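Visit Report: Didau Record Pressing and Mastering Facility, Open Day

Summary

The Andent Association of Independent Labels attended the annual open day at the Didau pressing plant, on the industrial estate north of the river. The visit was arranged so that member labels working in hip hop, soul and beat music could see the production process at first hand and put questions to staff about minimum orders, lead times and colour vinyl. Attendance across the day was 187, including a party of students from the audio program at the local college.

Mastering and lacquer cutting

The morning began in the cutting room, where the lathe operator cut one side of an instrumental album while visitors listened on the room monitors. Members releasing bass-heavy material were advised to keep low frequencies centred and to limit each side to eighteen minutes where possible. Several labels present had previously submitted masters prepared for streaming and had them returned. The operator played two versions of the same track, one cut from a heavily limited master and one from a quieter transfer, and the difference in the hi-hats and vocal sibilance was plain to everyone in the room.

Sequencing was also discussed. Rap albums with frequent skits and short interludes present few technical difficulties, but the plant asks that track gaps be marked clearly on the cue sheet. Three of the last ten jobs from our own membership arrived without one.

Plating and pressing

Groups of no more than twelve were taken through plating and then onto the press floor. Hearing protection was issued at the door. The plant runs 4 presses, one of which is reserved for seven-inch singles and was idle for maintenance. Standard weight is 140 grams. The plant no longer encourages heavier pressings for double albums, citing freight costs and the number of split sleeves returned by shops.

Splatter and marbled effects remain available, although the colours cannot be matched from one run to the next. Members should make this clear in pre-order listings. Test pressings are supplied for every job and must be approved in writing before the full run is booked.

Sleeves and packing

Printing is handled off site by Burkemton, which had a stand in the loading area with samples of gatefold, tip-on and plain die-cut sleeves. The uncoated board was much admired, though it marks easily — a concern for labels selling at merchandise tables. Obi strips can be applied by hand at the packing bench for runs of up to 500.

Listening session

The afternoon closed with a playback of Đặng, a forthcoming compilation of instrumental hip hop drawn from producers across the region. Test pressings were played in full on the plant's reference turntable. Members noted a very quiet surface on side A and a slight click near the start of side C, which the plant has undertaken to investigate. The compilation is scheduled for release in May.

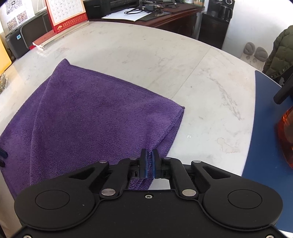
Andent, 16 March 2026

Members wishing to place a joint order should note that the plant will hold one production slot for the association. Participating labels may order as few as 80 copies each, provided that all titles are pressed on black vinyl and share a common sleeve specification. Artwork templates can be requested from the association office.

A second visit will be organized if demand is sufficient. Places will be offered first to labels that were on the waiting list for this one. Closed footwear is required on the press floor, and photography is not permitted in the plating room.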